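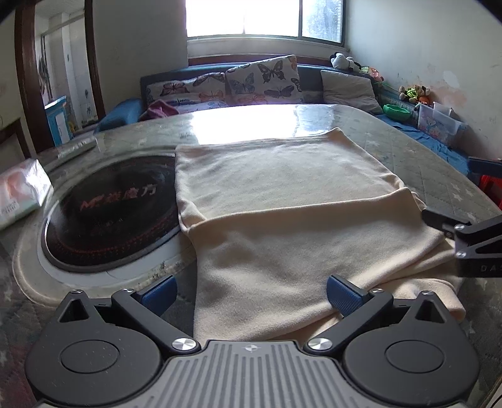 Page last changed: July, 9:47 pm

Povdale Homeowners Board > Insurance > Claims and Deductibles

Thread: Water backup endorsement vs. sump failure, which limit applies?

gintings
Looking for a read on policy wording before I answer the adjuster. Carrier is Jaunzems, form is their standard HO-3 with a water backup endorsement. The sump pump quit during a storm and the finished part of the basement took water. The adjuster's letter puts the entire loss under the endorsement, limit $10,000, with its own deductible of $995. My position is that part of the damage came through the window well on the north wall, and that part is not "water which backs up or overflows from a sump." Does the endorsement limit apply to all of it or only to the sump part?
Syahrul Ginting

hyeoh
Be careful what you argue. If water came through the window well it is most likely surface water, and surface water is excluded under the base form. You would be moving that part of the loss from a covered bucket with a low limit to an uncovered bucket with no limit. The adjuster may have done you a favor by putting it all under the endorsement.

Read the exclusion headed Water, then read the endorsement again and see whether it gives back surface water. Most do not.

gintings
The exclusion reads "flood, surface water, waves, tidal water, overflow of a body of water, or spray from any of these." The water in the well came off the roof. The downspout separated at the elbow and discharged into the well. It never ran over the ground.

hyeoh
Then the question is whether roof runoff becomes surface water once it leaves the gutter. States split on this. Some courts say it has to reach the ground and spread out first. Others say it makes no difference. Which state?

ybashir
Former desk adjuster, 7 years, property only. Herman is right that the states split, but the more immediate problem is the lead-in language. Look at the paragraph before the list of exclusions. If it says "such loss is excluded regardless of any other cause or event contributing concurrently or in any sequence to the loss," then any surface water finding can take out the mixed area too. The endorsement usually overrides that paragraph only for the peril it adds.

What did the plumber's report say about order of events? Pump first or well first?

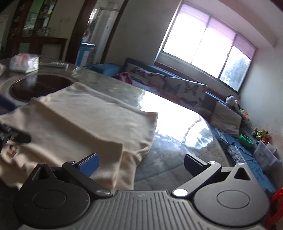
The order matters less for coverage than for allocation. If the pump was already down when the well filled, the carrier will say the sump water reached the carpet first and the carpet was already a loss. If the well filled first, you have a cleaner line between the two rooms.

gintings
The lead-in paragraph is there, word for word. Plumber's report says float switch failed, no opinion on sequence. There are 2 rooms affected. The well is in the back room, the sump is in the utility room, and there is a wall between them.

g_lumbantobing
I disagree with the advice to leave it alone. My loss was similar, also Jaunzems. I asked for the allocation in writing, room by room, and the second letter moved the drywall in the far room to the base form as a roof drainage discharge. Base deductible was higher but there was no sublimit. It took 9 weeks.

hyeoh
Gilang, did your policy have the concurrent causation paragraph? Older editions of that form left it out.

g_lumbantobing
I would have to check the edition date. It was the form before they moved everyone to the Statetti billing system.

ybashir
That would be the older edition. I would not rely on the result.

Syahrul, what is your repair estimate without contents? If the total is under the endorsement limit, there is nothing to gain from any of this.

gintings
Omon Restoration came in at $14,310 for both rooms, mitigation included. So I am over by a fair amount even before the deductible comes off.

hyeoh
Check whether the deductible comes off the loss or off the limit. On a loss of $14,310, if it comes off the loss first, you still collect the full $10,000. If it comes off the limit, you collect $9,005. The endorsement should say.

gintings
"We will pay only that part of the total of all loss payable that exceeds the deductible."

ybashir
"Loss payable" is the argument there. Carriers have read it both ways. Quote the sentence back to them and ask for their calculation.

yoga_ong
Moderator note: please keep claim numbers out of posts. I removed one from an attachment. Related threads on service line coverage have been moved to the Endorsements section.

gintings
Sent the letter. Asked for the allocation by room and the deductible calculation, and did not use the words surface water anywhere. Will post the reply when I have it.

hyeoh
Keep a copy of the plumber's report and hold on to the failed switch. They can ask to inspect it.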